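Colon Store Fixtures Support
Ticket: Muli hand baskets sticking when nested
Product: Muli hand basket, yellow, two handles
Quantity on site: 50
Opened by: Ghazal Farahani
Account: Pludbridge
Priority: Normal
Status: Resolved, parts note pending

Problem as reported

We took delivery of 50 Muli baskets in December to replace an older set. They nest without trouble when there are only a few in the stack. Once the stack gets taller, baskets near the bottom lock together and can't be separated with one hand. Customers pull up on the handles, two or three baskets come up together, and the lower ones drop off onto the floor. One rim has chipped so far.

On a count at closing, 11 of the 50 were stuck to the one beneath. The rest came apart normally.

The stacks are kept on the stand supplied with the old baskets. Stock labels are Stulus, stuck on the short end, outside face.

First response from Colon support

Sticking in this model normally comes from one of the following: stack height above the limit, handles not seated in the rim recess, something stuck to the wall where the baskets overlap, or side walls that have bowed inward in storage. Please check them in that order and change one thing at a time. Don't use silicone spray or any other lubricant until the cause is known. It hides the fault and makes the handles slippery.

Please also confirm whether the stuck baskets are always the same ones. If they are, mark them.

Check 1: stack height

The old stand has no height mark, and staff were filling it to the top. The insert that came with the Muli cartons gives a maximum loaded height above the stand of 300 mm for the rims alone, counted from the top rim of the bottom basket to the top rim of the uppermost. Ours was more than that.

Split into lower stacks and left overnight. In the morning the number of stuck baskets had gone down but not to zero. Four were still locked, all in different stacks. Height is part of the problem but doesn't account for all of it.

Check 2: same baskets or different ones

Wrote a small letter on the underside of each basket that stuck. Permanent marker takes on this plastic if the surface is wiped first; the dry-erase one we tried comes straight off on a sleeve. Restacked in random order and left again overnight.

Result: three of the four marked baskets stuck again. One came free, and one unmarked basket stuck in its place. The fault mostly follows the basket.

Reply from Colon support

Thank you. Three repeat offenders suggests something physical on those baskets. Please take one of the three and one that has never stuck, put each on a flat table, and compare the following:

Outside width at the rim, at both ends and at the middle of the long side.
Spacing from the rim down to the first row of slots.
Whether both handles fold all the way down along the rim without being pushed.
Whether the base sits flat or rocks.
Anything raised on the outer walls, including labels, tape, and mold flash around the slots.

Measure with the basket empty and the handles down. With the handles up, the pivots can pull the rim in slightly and the middle reading will be low.

Check 3: bench comparison

Moved to the large beige table, as the floor by the stand isn't level. Pocket tape for the widths, markers for the reading points. Each basket was turned so the long side faced the front and the handles were folded down before any reading was taken.

Rim width matched at the ends on both baskets. At the middle of the long side the bad basket read slightly narrower, but by less than I would trust a pocket tape to show. I repeated it three times and got the same direction each time, so I am recording it as "possibly narrower" and leaving it there.

Both bases sat flat. No rocking when pressed at opposite corners.

First row of slots: same distance from the rim on both.

The handles fold down on both. On the bad one, the second handle needs a light push for the last bit of travel. Left alone it stands slightly proud of the rim. I could not see any debris at the pivot.
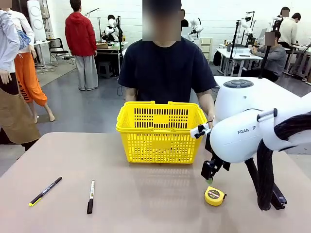 Check 4: labels

The Stulus label on the bad basket starts 79 mm below the rim. On the good one it sits lower, close to the base. I went through the remaining baskets and found that two people had applied the labels and had used different positions. The lower position is clear of the overlap when the baskets are nested. The upper position is inside it.

All three repeat offenders have the label in the upper position. So do some baskets that have never stuck, so the label alone isn't enough to cause it.

Peeled the label from one of the three, removed the adhesive with warm soapy water, and let the basket dry. Nested it with the same neighbors as before and pressed down. It still resisted a little at the rim but came apart with one hand.

Check 5: handles

On the same basket, worked the stiff handle up and down until it dropped without help. This took a couple of minutes. Nested again with the same neighbors. No resistance.

Reversed the test on the second bad basket: freed the handle first and left the label on. It stuck, but lower down, and it released with a twist. Removed the label and the sticking stopped.

On the third, did both at once. No sticking.

Check 6: the chipped basket

Not one of the three. The label is in the lower position and both handles move freely. It was damaged by the fall and had no fault of its own. The chip is at the corner of the rim and has a sharp edge. Withdrawn from use.

Reply from Colon support

Those results are consistent with each other. A handle standing proud holds the next basket slightly off center, which pushes one wall against its neighbor. If there is a label on that wall in the overlap, the adhesive edge catches. Either one on its own gives mild resistance. Together, and with the weight of a full stack above, they lock.

Stiff handles on new Muli baskets normally ease with use. Working them by hand is fine. Please don't trim the pivots or warm them with a heat gun.

The rim width reading can be disregarded unless sticking returns. If it does, please repeat it with a rigid rule or calipers.

Corrective action

1. All labels moved to the lower position. Old adhesive cleaned off before relabeling. Labels that tore on removal were replaced.

2. Handles on every basket worked until they fold flat under their own weight. Most needed nothing.

3. Strip of tape put on the stand upright at the maximum height. Closing staff have been told to start a second stack when the rims reach the tape.

4. Baskets to go on the stack with both handles down. A basket put on with one handle up gets fixed at the next tidy.

5. Letters on the undersides left in place for now so that any repeat can be traced.

Follow-up

Checked at opening and again at 4 p.m. for a week after the changes. One basket stuck in that time. A paper receipt had been left inside the one below and was wedged between the walls. Removed, no further sticking.

Open questions from customer

Is the chipped rim repairable, or should the basket be scrapped? I can sand the edge smooth, but I don't know if that weakens the corner.

Does Colon sell a stand with the correct height stop for this model? The old one works with the tape, but it was made for a wider basket and the bottom one can shift sideways.

Can the label position be printed on the carton insert? It gives the stack height and says nothing on labels.

Answers from Colon support

Scrap the chipped basket. The corner carries load when the basket is lifted by one handle, and sanding removes material there. A single replacement can be added to the next order without a carton minimum.

A stand for the Muli is listed but is out of stock. We have attached a back-in-stock notice to the account. In the meantime, two strips of self-adhesive foam along the inside of the old stand will take up the side play.

The comment on the insert has been passed to the product team. No date for a change.

Ticket set to resolved. Will remain open to replies until the replacement basket has been received.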